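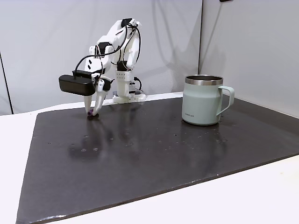 Search this site
Search for: Type and press enter

We use cookies to remember your settings and to see which pages get read. Accept / Manage / No thanks

Visiting the Vistavance open day: your questions answered

Hello! I'm Radek Jireš and I look after the small arms bench at the Vistavance workshop in Flaltombridge. Every time we open the doors I get a pile of emails beforehand and another pile afterwards, so I've finally sat down with a big cup of tea and answered the ones that keep coming up. If yours isn't on the list, write to me anyway, I do read them.

When is it?

The next one is on a Friday in April. Doors open at 9 in the morning and the last demonstration starts at 3. You can turn up whenever you like between those times, but the hour before lunch is always the busiest, so if you want a proper chat come early (or come late, when I'm a bit hoarse but much less rushed).

Do I need to book?

For a general wander round, no. For a turn at driving an arm yourself, yes please. We had 298 visitors last time and the queue for the driving bench went right out past the coat hooks, and I felt awful sending people home without a go. Put your name down when you get the newsletter or phone the front desk.

What will I see?

Small robot arms doing small jobs on a table! People sometimes expect great orange things building cars, and if that's your heart's desire you'll have to go elsewhere. Ours are table-top arms with printed parts, and the main job on show is pick and place: the gripper comes down over a little object, closes, lifts it and puts it somewhere else. The purple cylinder is the one I use most, and there's often something larger on the mat as well, like the green mug, so the arm has an obstacle to work around. I could watch it all day, and I more or less do.

Are the parts really 3D-printed?

The links, the fingers and the base plate, yes. The motors, cables and screws are bought in. Printing suits us because we change our minds constantly. If a finger is a bit too short I can draw a longer one in the evening and have it on the arm the next day. There'll be a box of old fingers on the side table and you're welcome to handle them, including the very ugly early ones.

Why are the fingers tapered?

So they can get down beside a small thing without knocking it over. Our first pair were fat and square and they were brilliant at pushing objects off the table. The thin ones do bend a little if you squeeze too hard, so we keep the grip gentle.

Can my children have a go?

They can, and they're usually better at it than their parents. The driving bench has a hand controller and a step to stand on. I'd say anyone who can manage a game pad will be fine. Each turn is 20 minutes, with me or one of the others next to you the whole time, and you can share a turn between a family if you don't mind the arguing. Under-twelves need a grown-up with them in the building.

Is it safe to stand close?

These arms are light and fairly slow, and there's a stop button on every bench. Even so, please keep hands, sleeves and scarves off the mat while an arm is switched on, and tie long hair back if you're driving. Little fingers and moving elbows don't mix. If you want a closer look at a joint, just ask and I'll power it down for you.

What happens when it drops something?

We pick it up and try again! It does drop things, quite a lot on some days, and I'd rather you saw that than a polished show that only works once. Shiny surfaces are a nuisance, by the way. A glossy mat gives you a second, upside-down gripper in the camera picture, and a newcomer at the controls can find that very muddling. I tell people to watch the object and let the reflection look after itself.

Is the arm doing it by itself or is somebody driving?

Both happen during the day. In the morning demonstrations one of us drives, so you can see how the movements are taught. In the afternoon we let the arm run what it has learned and we stand back looking nervous. The board by each bench tells you which is which, and if I've forgotten to turn the board round, shout.

What are Redau and Van Loon doing there?

Redau is the little program we use to record a movement and play it back. You'll see it on the laptops and you can try it without touching an arm at all. Van Loon is the room at the end of the corridor, where the talks are held. I get asked for "Mr Van Loon" every single time and I'm afraid I can't introduce you.

Can I bring my own object for it to pick up?

Oh, please do. This is my favourite part of the day. It should be small, light, dry and not precious. Corks are good, so are cotton reels and dice. We've had a go at a boiled egg (shell on) and I'd do that one again. No glass and nothing alive, thank you, and full mugs stay on the tea table.

Can I take photos?

Yes, of the arms and benches, as many as you want. Ask first if there are other visitors in your shot, and leave the flash off when an arm is running on its own as it upsets the camera.

How do I get there, and can I park?

The workshop is a short walk from Flaltombridge station, downhill, so allow a little longer going home. There's some parking in the yard but it fills up quickly. The entrance is level and all the benches are on the ground floor. If you need a seat near a bench or a quieter time to visit, tell the front desk and we'll sort it out.

Is there food?

Tea, coffee and biscuits in the corridor. For lunch there's a bakery across the road that does very good cheese pasties, but they go fast.

I want to build one at home. Will you help?

Gladly! Come and find me after the last demonstration with your questions. I can show you how the cables are routed, which is where most first arms go wrong: leave plenty of slack at the joints or the arm will pull its own plugs out. Mine did.

Sign up to our newsletter
Enter your email address
Subscribe

Related pages
Finding the workshop
Booking a turn at the driving bench
Getting started with Redau
Talks in the Van Loon room
School and group visits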